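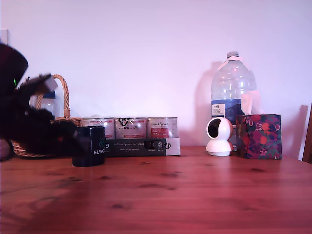 Section 4: Getting your band's songs onto the Zokitz player

I wrote this part after loading our whole back catalog, all 752 tracks, so I've made most of the mistakes for you already!

1. Put your songs in one folder on your computer. Subfolders are fine, but only 2 levels deep (band, then album).

2. Plug in the player and wait for the word READY. Mine takes its time, so go tune something.

3. Open Sastier, click Add Music and pick your folder. If you have live recordings, tick Keep Gaps Off or you'll hear a little hiccup between every song.

4. Fill in the artist names. For a joint project, put the main band in Artist and everybody else in Guests. I typed all five bands into Artist the first time and got five separate copies of the album (ugh).

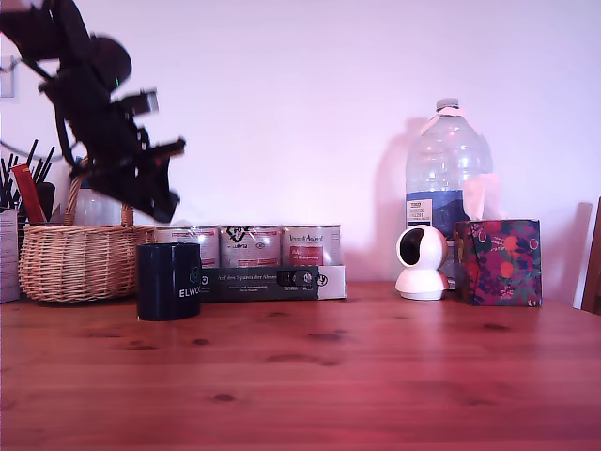
5. Set the volume leveling to 70. I like it a bit lower for the rap tracks, but 70 is a good place to start with loud guitars.

6. Click Send, and leave the cable alone until the bar goes green.

Note: The player holds 1,444 songs, and rehearsal demos count too. I keep mine on the computer and only send the finished versions.

Caution: Don't rename an album while it's sending. You'll end up with half under the old name and half under the new one, and you have to delete both and start over.

If you're moving over from an Indano player, export your playlists first, then go to Section 5 before you send anything.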